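About Ferura

Who we are
What we do
How we work
Contact

Ferura collects and prepares handling examples for teams that train robots to work with household objects. We do not build robots and we do not sell models. Our product is recorded demonstrations: a person carries out a task with a hand-held gripper, the gripper's camera and sensors log what happens, and the result is checked, labelled and delivered in a form that a learning system can read.

The company was started by Lingyun Guo and Nazar Prokopenko, who had worked together on Kuron, an earlier project on grasping thin and flat items. Kuron showed that the training method mattered less than the spread of the examples. A system that had seen one plate on one table did poorly when either was changed. Ferura was set up to deal with that problem as a job in its own right.

What we do

Our main collection is called Bremura. It covers table setting and clearing, and at the last release in April it held 3,720 accepted demonstrations. A further 2,806 are recorded and waiting for review. Tasks are kept short. Each one has a written start state, a written end state and a time limit, and operators are asked to work at their normal pace.

Tableware takes up a large share of the work. Plates are awkward for a two-finger gripper: the rim is thin, the glaze is smooth and the weight sits well away from the point of contact. We record grasps at different places on the rim, on bare tabletops and on mats, under even light and under strong side light. 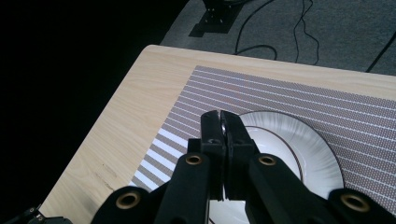
Rim grasp on a white plate with a fluted edge, woven placemat, hand-held gripper.

Failed attempts are kept. A slip or a missed grasp is marked as such and stored with the same care as a good one, as several of our clients train on both. Only recordings with missing data or a wrong start state are thrown out.

How we work

Every demonstration is reviewed by 2 people, neither of whom recorded it. The first checks timing and sensor data. The second checks that the task label matches what was done. Where they disagree, the recording goes back to Nazar, who keeps the labelling guide and updates it when the same question comes up again.

Objects are drawn from a store of 386 items, each with its own number, measured size and weight. Chipped or worn items stay in use and are noted in the record.

Review and export run on Jiang, our in-house software. It holds the link between each recording, the objects used and the version of the guide in force at the time – clients receive all three.

Working with us

We take on both licensed access to Bremura and new collections made to a client's task list. For a new collection, please send the object types, the gripper geometry and the file format you need. Lingyun answers first enquiries and will arrange a sample set before any contract is signed.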